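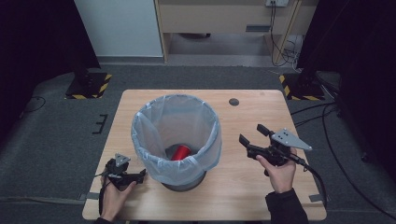

Wastebasket with liner, red cup inside. See item 3.

Hondberg Building, Users' Meeting, March
Ground floor meeting room, started 4:10 pm (late, key)

Chair: Rasha Zoubi
Present: 2nd floor, 3rd floor, Geagea (both desks), print shop, the language school. Top floor sent apologies, then turned up for item 5.
Notes: print shop. Typed up fast, shout if wrong.

1. Last minutes
Agreed. One fix, the radiator that bangs is on the 2nd floor landing, not the 3rd. 3rd floor would like that on record.

2. Things left over from last time
Bike rack: ordered, not delivered. Rasha has emailed twice. Will phone.
Front door closer: adjusted. Now shuts too hard. Language school says people are getting it on the heel. Rasha to ask for it to be loosened half a turn.
Mail: still going in the wrong slots. Geagea getting print shop's invoices, print shop getting Geagea's magazines. New labels printed, need someone tall. 2nd floor will do it.
Lost umbrella: found.

3. Trash and recycling
Long one. Cleaning contract (Dokberg) covers emptying every basket in the building, doesn't cover sorting. Dokberg have written to say cups and food are ending up in the office baskets and it all goes as general trash. Their letter was read out. Polite but firm.
3rd floor: half the time people don't know a cup can't go in paper. Signs too small.
Geagea: signs are fine, people dont read them.
Some back and forth on this.
Liners. Print shop asked if we need a bag in every basket if there's only paper in it. Dokberg prefer a bag, quicker for them. Left as is for now. Rasha to find out what we get charged for liners, it's lumped in with "supplies" on the bill.
Agreed: cups and food go to the kitchen bins only. Desk baskets for dry stuff. Bigger sign over the sink, language school to make it, no clip art please.
Also agreed: big bin goes out to the curb by 7 in the morning on pickup days. Floors take turns, list on the kitchen door. Print shop goes first.
Top floor's turn got skipped last time round. They weren't here to defend themselves.

4. Kitchen
Dishwasher is leaking from the front left corner. Towel under it. Repair quote is $370 including parts. Geagea asked if a new one would be smarter. Rasha says this one is only a few years old, repair. Vote: repair, all in favor except Geagea, who abstained.
Until fixed please wash by hand and DRY and put away. Drainer is not storage.
Coffee: Holtetti are putting the price of beans up from next order. Two options, pay more or switch to their cheaper blend. 2nd floor tried the cheaper one at home and says it's ok with milk. Print shop does not take milk. Tasting at the next meeting, 2nd floor to bring a bag.
Fridge gets cleared at the end of the month. Anything without a name goes. Name means name, not initials, there are two lots of R.Z. in this building.
Microwave plate is chipped. Fine to use, watch your fingers.

5. Heating
(Top floor arrived 4:50)
Top floor too hot, ground floor too cold, as every year. Thermostat set to 21 and locked. Top floor have had windows open all winter, which the landlord noticed.
Engineer says radiators need bleeding from the bottom up and that the banging one might just be air. Can come in the next couple weeks, needs to get into every room. Language school can't have him in during class so mornings before 8 or after lunch.
Rasha to send round a time. Please clear stuff away from your radiators. Boxes were mentioned. Print shop knows.
Timer: still on the winter schedule. Agreed to bring the evening shutoff forward once the clocks change.

6. Meeting room booking
Online calendar is working but people book the whole day then use an hour. New rule, three hours max unless you ask. If you're not there after 15 mins the room is free.
Language school asked for a standing slot for exams in spring. OK'd, as long as it goes in the calendar now.
Whiteboard pens dead again. Whoever finds one dead, throw it out, don't put it back on the ledge. Rasha buying a box.
Projector cable missing. Geagea thinks they may have it. Will look.

7. Any other business
- Fire drill sometime this month, no warning. Meet across the road by the wall, not in the parking lot.
- 3rd floor getting new carpet, will be noisy and smell of glue for a day or two. They'll put a note up.
- Someone is leaving the hall light on all night. Timer switch? Rasha to ask for a price.
- Request for a plant by the front door. No objection. No offer to water it either, so parked.
- Print shop selling off end-of-roll paper, come down and ask.

Next meeting: same room, same time, Rasha will send the date. Closed 5:35.

Actions
Rasha: bike rack, door closer, liner cost, dishwasher booking, engineer time, pens, hall light price
2nd floor: mail labels, coffee
Language school: kitchen sign, exam dates in calender
Geagea: projector cable
Print shop: bin list, move boxes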